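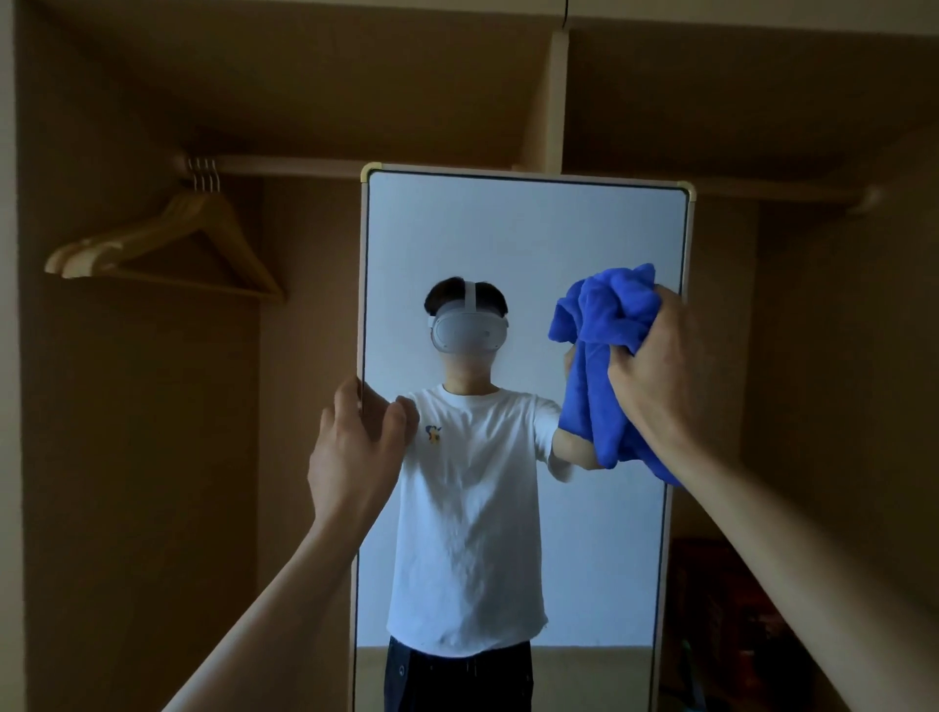
Photo: Iltel / Nermina Radulović

Speaker notes: "The Mirror in the Wardrobe"
Talk for the Ellolholm housekeeping evening, May. Slides by me, so go easy.

Slide 1. Wait for people to sit. The chairs squeak. Let them finish.

Open with the confession: I have cleaned mirrors for money and for love, and the ones in wardrobes are the ones I would pay to avoid. A bathroom mirror is bolted to a wall and minds its own business. A tall one inside a wardrobe gets a shirt sleeve dragged over it every morning and gets wiped at Christmas, if your mother is coming.

Ask for hands: who has one? Who has cleaned it this year? (Pause. Enjoy it.)

Slide 2. Cloth. Microfiber, any color. Blue if you want to look like you know something. Wash it without fabric softener, which leaves a film on the cloth, and then you spend the afternoon polishing the film onto the glass. I did this for 2 years. Tell the Jirberg story here if the room is warm. If the room is cold, skip to the spray.

Jirberg story, short version: rented flat, full-length mirror, 4 kinds of glass cleaner under the sink, streaks you could read by. Landlady came in with a damp rag and plain water and did it in the time it took me to explain my system. She did not gloat. I would have gloated.

Slide 3. Spray goes on the cloth. Never on the glass. It runs down behind the frame and gets at the backing, and that is where the black spots along the bottom come from. Someone will say theirs had the spots already. Nod.

Slide 4. The other hand. People forget they have one. Put it on the side of the frame and keep it there while you rub, especially up high, where everybody leans. 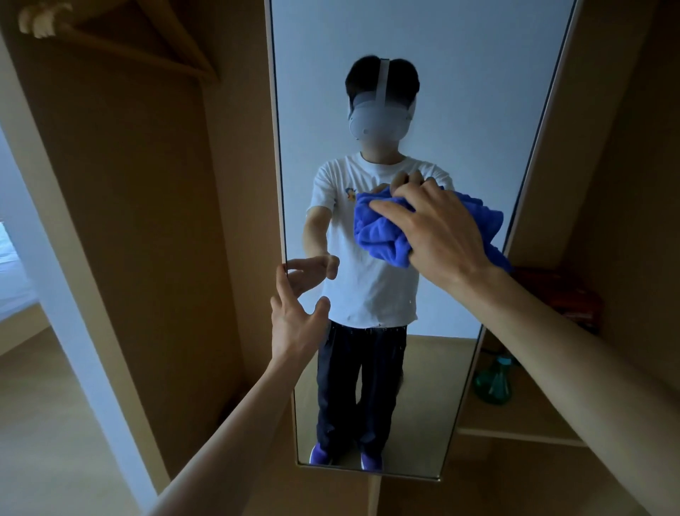

Start in a top corner and come down in overlapping passes. The top is mostly dust. The low part, from the waist on down, is where the smudges live, and you won't see them straight on. Step to one side and look along the glass with the wardrobe door wide open.

Corners: fold the cloth over one fingertip. Go gently around any little metal pieces, they catch threads.

Slide 5. What to do about your own reflection. You will be looking at yourself working for the whole job. I have no advice. Yáñez, who shared my shifts, used to hum.

Slide 6. Dry side of the cloth, one last pass, shut the door before you can find anything else.

Questions. Somebody always asks about newspaper. Answer: it works, and then you wash your hands, the frame and the light switch. If they ask about vinegar, 3 minutes maximum, then point them at the coffee.

Hand out the cloths at the exit. There are 100 in the box, one each, and I mean it this time.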